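Ticket 1093 - Garment Services, Brornport Store
Subject: Elastic-waist denim bundles do not fit shelf divisions
Opened: 2022-10-13
Assigned to: Kanokwan Sitthichai
Status: Resolved

Reported issue: Staff at Brornport advise that pull-on denim pants from the Altard line exceed the 300 mm shelf division when folded according to the July guide. Of the 40 pairs received, 15 were returned to the folding table.

Initial response: The store was asked to confirm which guide was in use. The store confirmed the Iden guide, which was written for flat waistbands.

Action taken: The legs are to be laid together and the bundle folded from the hem toward the waist. Staff should not stretch the elastic in order to flatten it.
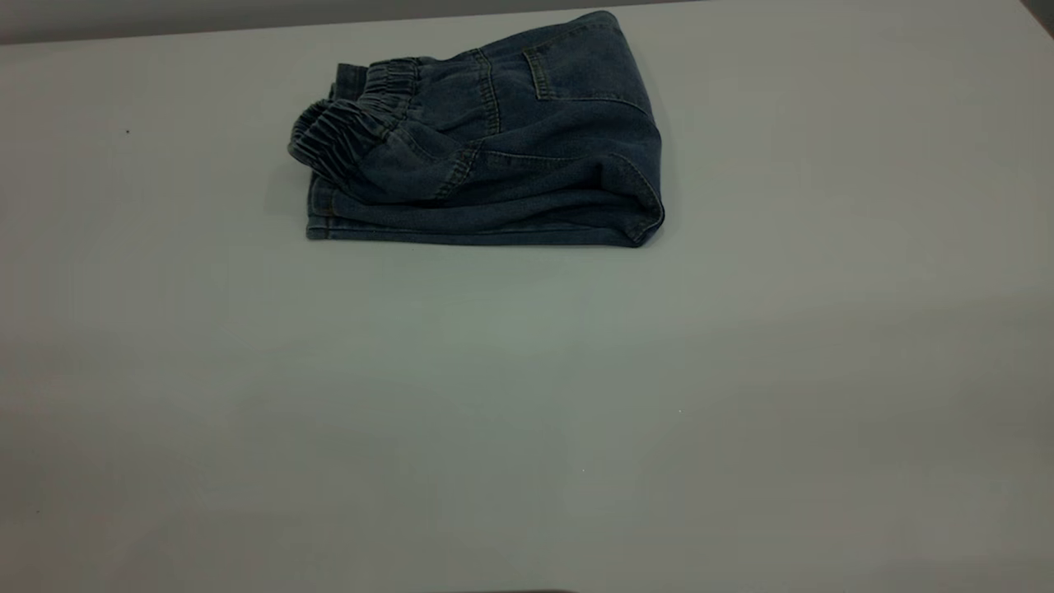

Elastic waistbands will not lie flat in a finished bundle, and the store is asked to accept this. The gathered waist should remain at the left end, with the smooth rounded fold at the right - the right end is to face the aisle. A back pocket with its tan-gold stitching may show on the top face. Slight rumpling beside the waistband is not grounds for refolding.

Follow-up: Brornport reports that the bundles now fit the division. The same instruction has been forwarded to the Chaiyaporn store. Ticket closed by K. Sitthichai.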